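Home | Issues | Makers | Swap Shelf | Contact

The dark table, the gray cup, and what June taught us about curtains

4 min read 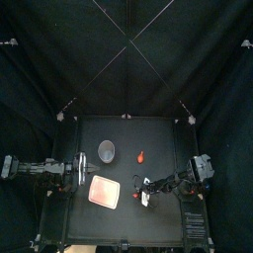 OK so quick one this month, I'm behind on everything and the Pasa orders still need packing.

A lot of you wrote in after the last issue asking about the black surround. How to do it, what fabric, does it have to be black. Short version: no it doesn't have to be black, but black forgives more. We tried a cream sheet first and every crease showed up like a road map. Black just goes quiet.

Fabric. Get more than you think. We bought to the exact width of the table the first time and had to go back. You want it hanging in soft folds, and folds eat width. Back and both sides. If you end up with two pieces at the back, put the join near the middle and stop worrying about it. I spent a whole evening trying to hide a seam and then never noticed it again.

One warning, some black cloth isn't very black. Can go a bit green depending on the light. Hold it up next to something you know is black before you pay. The Dirkeck market stall will let you take a scrap to the door, the big store at Foltudholm won't cut you one, or wouldn't when I asked.

Lint. Buy a roller. Keep it by the table and not in the hall closet where mine lives. Specks you can't see standing up are all you'll see later.

The cord. Rostyslav Lysenko wrote in to say thin cord crossed in an X behind the table is the best cheap bracing he's come across, corner to corner, and pull it snug but don't go nuts. He used to do market stalls so I believe him. His note says tie off low, clamp at the corners, check it again the next morning becuase new cord stretches. I'd go pale cord over dark. You can find it when it slips, and you won't walk into it.

Tabletop. Charcoal, matte. Please not gloss, I've been through this with two of you by email already. Gloss picks up every lamp and every fingerprint. If what you've got is shiny, sand it lightly and put a flat coat on, thin, then another one. Let it dry properly in between. I didn't. There's a thumb in mine forever.

Also leave space! Half the tables people send me are so crowded there's no room to set a thing down. One or two things and a lot of nothing around them. Then move them an inch and look again.

Which gets me to the gray cup. Or bin, we've had the argument. Open top, smooth inside, goes with everything. People keep asking where to get one and I don't have a good answer, try the kitchen aisle, try the office aisle, try your own bathroom. What you're after is a plain one with no print and no ribbing. Gray on charcoal sounds dull on paper but the rim catches just enough light to give you an edge, and that's plenty. White glares. Black dissapears.

Bits and pieces:

Chaudhry pattern sheets are back, 400 printed, pick up from the usual shelf. Last time 800 went and we had people photocopying photocopies, so please take one each.

Swap shelf needs clamps. Any size. Also small corner brackets if you have a jar of odd ones.

Whoever left the good scissors in the back room, they're in the drawer with the tape.

Next issue is lamps, finally. Send me yours before the end of the month, and tell me what bulb is in it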